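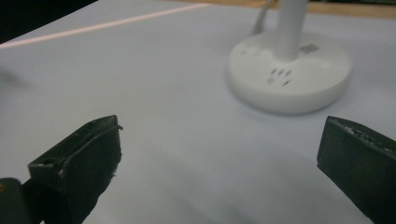
Kirsten Dufour
Maintenance and set-up, hand-held gripper tools, Proltwood workshop

Section 4. Finger care, finger change and first check at the table

4.1 What this section covers

This section is for the person who prepares the Clulia hand-held gripper before a recording session, and for the person who repairs it afterwards. It explains how to look at the fingers, how to clean them, how to change a pair, and how to make the first check at the table. The charging of the handle and the connection to the recording computer are in Section 3. If the handle shows a fault light, go back to Section 3 first and do not continue here.

You need no special training for the work in this section, but please read all of it one time before you take a tool in your hand. A finger change takes 11 minutes when everything is prepared. The first time it will take longer and this is normal.

4.2 Parts and tools

Prepare the following on a clean tray:

- one pair of replacement fingers, left and right, from the same bag
- the hex key from the Clulia case
- a soft brush, dry
- two lint-free cloths, one dry and one slightly wet with water
- a small dish for the screws
- the finger gauge (flat metal plate with two slots)
- the tool log

Note: Left and right fingers are not the same part. The letter is molded on the mounting side, so you cannot read it when the finger is installed. Read it before.

4.3 Looking at the fingers

Do this at the start of each day, and again after any drop of the tool.

1. Switch the handle off and wait until the status light is dark.

2. Open the gripper fully by hand. The fingers must move without a jump. If you feel a hard point in the movement, stop and go to 4.8.

3. Look at the inner face of each finger. It must be flat. A small shine is permitted, a step or a cut is not permitted.

4. Look at the upper edge of each finger. The edge is the place that meets the table and the objects first, so it gets damaged before the rest. The right finger in the photo at the start of this section has a rough, chipped upper edge, and the worn places look lighter and more gray than the dark green around them. A finger in this condition goes on the list for change. You may finish the session with it only if the inner face is still good and no pieces come off when you brush it.

5. Look for dust and fibers. On the left finger in the same photo a few small light specks or fibers are sticking near the lower right edge. They have little weight, but they can move to the inner face and then a thin object will slide. Clean as in 4.4.

6. Follow the thin raised line on the finger from the top edge down to the front. It must lie close to the finger everywhere. If you can put a fingernail under it, change the finger.

7. Check the small holes and recesses near the upper end. They collect dirt. They do not need to be perfectly clean, but nothing may stand out of them.

8. Write the result in the tool log, with one line for left and one line for right. Please do not write only "OK" for both.

Caution: Do not cut or file a chipped edge to make it smooth. The length of the finger changes, and the two tips will no longer meet at the same height. We had two tools come back from Girard repaired in this way, and both pairs had to be thrown away.

4.4 Cleaning

1. Keep the handle off.

2. Brush from the mounting side to the tip, always in the same direction. Use the dry brush for the recesses also.

3. Wipe the inner faces with the wet cloth, then with the dry cloth.

4. Wait a few minutes before you close the gripper. Closed fingers keep the water between them.

Caution: No alcohol, no acetone, no kitchen spray. The finger material becomes hard with alcohol, and you will not see the difference on the first day.

Note: The camera window has its own cloth, the gray one in the lid of the case. Never use the finger cloth on the window.

4.5 Changing a pair

Always change both fingers. A new finger next to an old finger gives an uneven grip, and the recorded opening width will be wrong.

1. Switch the handle off. Remove the battery and put it on the tray, contacts up.

2. Open the gripper to the full width and lay the tool on its back on a folded cloth. The camera window must look up, not down.

3. Loosen the two screws of the left finger. Do not take them out one after the other; turn each of them a half turn, in alternation, until both are free. Put them in the dish.

4. Pull the finger straight away from the mount. If it does not come, move it very slightly from side to side. Do not lift it with a screwdriver.

5. Brush the mount. Old dust in this place makes the new finger stand at an angle.

6. Put the new left finger on the mount and press until it sits flat. You will feel it more than hear it.

7. Put in both screws by hand first, then tighten in alternation. Stop when the hex key begins to bend a little. There is no need for more force.

8. Repeat steps 3 to 7 for the right finger.

9. Close the gripper slowly by hand. The tips must meet along the full width. Hold the tool against a window or a lamp - if you see light between the tips on one side only, loosen that finger and set it again.

10. Put the finger gauge over both fingers. The gauge must slide over them without force.

11. Put the battery back and switch the handle on.

Note: The old pair goes in the red box, with a piece of paper that shows the tool number. Do not put old fingers back in the bag of the new ones, even for a short time.

4.6 Preparing the table

The first check is made at the white table, with the tower socket standing on it. The operator should have free space for the arm from all sides that are used in the task.

1. Clear the part of the surface where the gripper will work. The tower socket may stay, and for the socket tasks it must stay.

2. Set the tower socket on its round base so that the base is completely on the table. Push it lightly at the column. It must not rock.

3. Lead the cable away behind the column, to the far side from the operator. A cable that crosses in front will be caught by the fingers sooner or later.

4. Check the light. It should be even and soft. Strong light from one side makes a hard shadow of the fingers on the white surface, and the tracking can take this shadow for an edge.

Warning: The fingers must never go into the socket openings, with or without power. For every check in this section, unplug the tower socket at the wall. The person who holds the gripper is the person who checks the plug, also when a colleague says it is already done.

4.7 First check with the camera

1. Start the Muvmont viewer and select the tool number. The picture should come after a few seconds.

2. Open the gripper fully. Both fingers must be visible low in the picture, one coming from each side, with a clear gap between them.

3. Check the focus. The fingers are very near to the lens and should be sharp. The objects on the table may be slightly softer. If it is opposite, the lens ring has turned; see Section 5.

4. Bring the tool toward the base of the tower socket and stop before you touch it. Look if you can see the base and the lower part of the column at the same time as both fingers. It does not matter if the base is nearer to one finger at this point.

5. Now move the tool sideways until the column is in the middle of the gap. Hold still and count slowly to five. The position values in the viewer should stay quiet.

6. Close the gripper in the air, then open it again. Read the opening width in the viewer. After a finger change, press "Set zero" with the gripper closed and repeat this step.

7. Save the check under the tool number.

If the opening width after "Set zero" does not come back to the same value, do the zero one more time. If it still does not come back, one finger is probably not flat on its mount. Return to 4.5, step 6.

4.8 When to stop and send the tool back

Send the tool to the workshop if one of these is true:

- the movement has a hard point, also with both fingers removed
- a screw turns but does not get tight
- the gripper body has a crack near the mount
- the viewer loses the picture when you open or close the fingers

Take out the battery before packing and leave the fingers installed, even if they are damaged. I can often see from the worn edge how the tool was held, and it makes the repair shorter. Add a copy of the last page of the tool log and write your name on it, so that I know who to call.

Continue with Section 5, Lens ring and camera window.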